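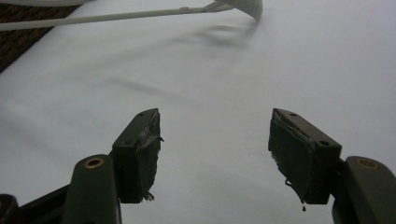 White on white. One long thin handle.

About Pusari

We sort the small stuff. Kitchen drawers, cord boxes, the closet shelf where spare parts go and never come back. You're moving, or downsizing, or your mom is, and the furniture got dealt with weeks ago and now there's the rest of it. We do the rest of it.

Based in Vusbridge, upstairs in the old Dronen building, side door, the buzzer works if you lean on it. Home visits all over town and out as far as Engström Road. Past that, ask. We'll probaly say yes but there's a mileage charge.

How it started

Carol Mellor ran the office for a moving company for 10 years and took the calls that came in after the truck left. Where's the can opener. Which cord goes to the printer. Who packed the stand but not the screws. Callum Yeoman was on the trucks, same company, wrapping plates. They left the same June and started Pusari out of Carol's dining room. Dining table is still in use, it's the one in our front room with the burn mark.

First year was mostly friends of friends. Last year we did 244 households, everything from one junk drawer to a whole four-bedroom place with a basement. Still a small outfit. You'll get Carol or Callum on the phone, and one of them at your door too.

What we do

Lay it all out on something plain. Old sheets, paper, whatever's clean. Small things disappear on a patterned rug and you end up stepping on them. Then like with like, then you choose – keep, give, toss. We don't choose for you. We will ask twice about the third potato peeler.

Cords and cables get their own session, usually the last hour when everyone's tired of deciding things.
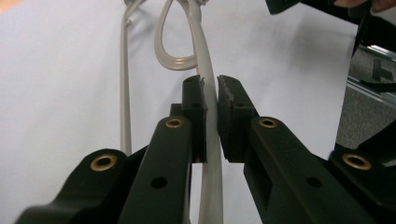

A cord with no device goes in a bag with the room name on it and the bag stays open until the end of the job, becuase the lamp or the speaker or whatever it was tends to show up in another box. Every one that has a home gets a paper tag, pencil, plain words. "Bedroom lamp." "Old phone, Dad's." No color codes. We tried color codes and had to keep a chart, and then we lost the chart.

Kitchens take longest. Spoons, ladles, scrapers, the lids. Set aside a whole morning, coffee helps. We start at 9 a.m. and like to be out by 1 p.m., any longer and people start keeping everything or tossing everything.

Odd plastic pieces are the other big one. Hooks, clips, racks, the bit that held the other bit.

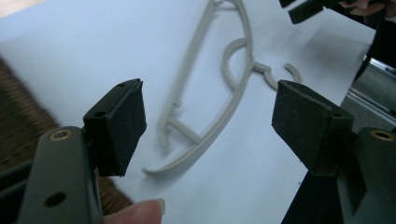

Callum is good at these. Grew up over a hardware store and can usually name the thing or at least the room it belongs in. If he can't, it goes on our mystery shelf for 2 months with your name on it. Call if you miss it. After that we donate what can be used and recycle what the county takes.

The mystery shelf log is up to 2,060 entries as of this spring. Carol writes it by hand, in notebooks. Come look through them if you lost something on one of our jobs, it's faster than describing it over the phone.

What we don't do

Heavy lifting. Appraisals – we don't know what your spoons are worth. Paint, chemicals, medicine. Cleaning, except wiping out the drawer before things go back in.

Prices

By the half day. First visit is free, we walk through and tell you how long we think it'll take. If we run over, no extra. Bags, tags and paper included. Boxes are extra unless you saved yours, please save yours.

Getting hold of us

Phone is best, mornings. Email gets answered at night, sometimes late. Or lean on the buzzer. If the lights are on upstairs somebody's in, give it a minute, it's a lot of stairs.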